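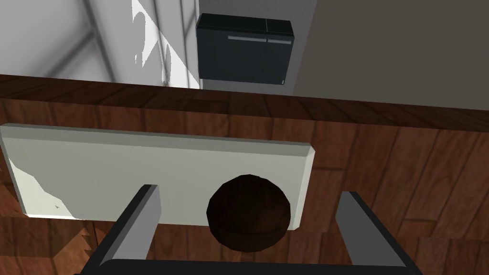 Der zweite Durchgang

Lesezeit: 4 Minuten
Drucken | Per E-Mail senden

Als Manee Sitthichai um sechs Uhr morgens das Labor aufschloss, lief auf dem mittleren Bildschirm noch die Küche. Es war immer dieselbe Küche: die Arbeitsplatte aus Holz, das weiße Schneidebrett, der dunkle Schrank an der Wand. Sie kannte diesen Raum besser als ihre eigene Wohnung in Brurnport, und doch hatte noch kein Mensch darin gekocht.

Konrad Dudek saß schon da, oder er saß noch da. Er trug den Pullover vom Vortag.

»200 Episoden«, sagte er. »Und 28 davon sind misslungen.«

»Das ist doch gut.«

»Das ist zu gut. Beim ersten Durchgang hatten wir mehr als das Doppelte.«

Manee hängte ihren Mantel auf und stellte das Wasser an. Sie hatte bei Coppens gelernt, dass man einem guten Ergebnis zuerst den Stuhl wegziehen muss, um zu sehen, ob es stehen bleibt. Also fragte sie, was sich zwischen den Durchgängen geändert habe. Konrad zählte es auf. Die Startpositionen seien neu ausgelost worden. Der Blickwinkel werde nun leicht gestört, so wie Erasto es vorgeschlagen hatte, damit die Steuerung sich nicht an eine einzige Ansicht klammert. Sonst nichts.

»Neu ausgelost mit welchem Startwert?«

Er schwieg einen Augenblick zu lange.

Erasto Gachanja kam gegen acht, mit nassen Haaren und einer Tüte Brötchen, und wurde sofort vor den Bildschirm gesetzt. Von ihm stammte die Methode, die sie im Haus nur Ileck nannten, nach dem Dorf, in dem er als Student einen Sommer lang Äpfel sortiert hatte. Die Idee war einfach zu erklären und schwer zu bauen. Der Greifer sollte vor jeder Bewegung schätzen, wie sicher er sich war, und bei geringer Sicherheit zuerst an eine andere Stelle fahren, um von dort noch einmal zu schauen. Erasto nannte es »das Zögern«. Die Gutachter von Pronano hatten geschrieben, das Wort sei unwissenschaftlich.

»Zeig mir eine, in der er zögert«, sagte er.

Konrad suchte in der Liste und öffnete Episode 13.

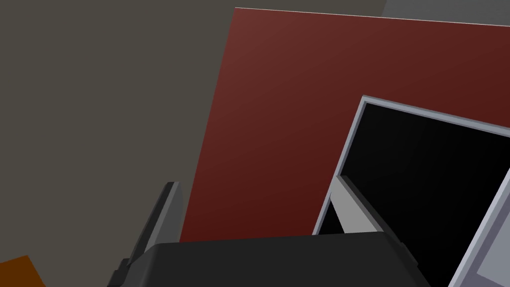
»Da«, sagte Erasto. »Er ist nicht sicher, und er schaut. Die Finger sind offen.«

»Oder er hat sich verfahren«, sagte Manee.

»Woran würdest du den Unterschied erkennen?«

Das war eine ernste Frage, und sie nahm sie ernst. Sie trank ihren Tee, der noch zu heiß war. In der Kurve unter dem Bild lag der Wert für die Sicherheit tief, aber eine tiefe Kurve allein bewies nichts. Auch ein Verirrter ist unsicher.

»Wir schalten das Zögern aus«, sagte sie endlich. »Gleiche Startpositionen, gleiche Störung, nur ohne deine Schätzung. Wenn er dann genauso oft trifft, war es die Auslosung.«

Konrad rieb sich die Augen. »Das rechnet bis zum Abend.«

»Dann rechnet es bis zum Abend.«

Erasto widersprach nicht. Er legte ein Brötchen auf die Tastatur von Sanne Geerts, die erst im September aus der Elternzeit zurückkommen sollte und deren Platz sie trotzdem jeden Morgen deckten. Danach ging er hinaus auf den Hof, und durch das Fenster sah Manee ihn langsam an den Fahrrädern vorbeigehen, hin und wieder zurück.

Am Abend waren sie wieder zu dritt. Kittipong Phetsri aus dem Rechenzentrum hatte angerufen und gefragt, ob der Auftrag wirklich noch laufen müsse, und Konrad hatte sehr höflich ja gesagt. Um kurz nach neun erschien die Zahl. Ohne das Zögern war der Greifer in 2 Episoden mehr gescheitert als mit ihm.

»Zwei«, sagte Erasto.

Er setzte sich auf die Tischkante. Draußen war es dunkel geworden. Manee suchte nach einem Satz, der freundlich und zugleich richtig wäre, aber in keiner der drei Sprachen, die sie sprach, fiel ihr einer ein.

»Es war die Auslosung«, sagte er für sie.

»Zum größten Teil.«

»Schreibst du es so in den Bericht?«

»Ja.«

Er nickte. Dann zog er einen Stuhl neben den ihren und bat Konrad, noch einmal Episode 13 zu öffnen, von Anfang an und langsam.

Drucken | Per E-Mail senden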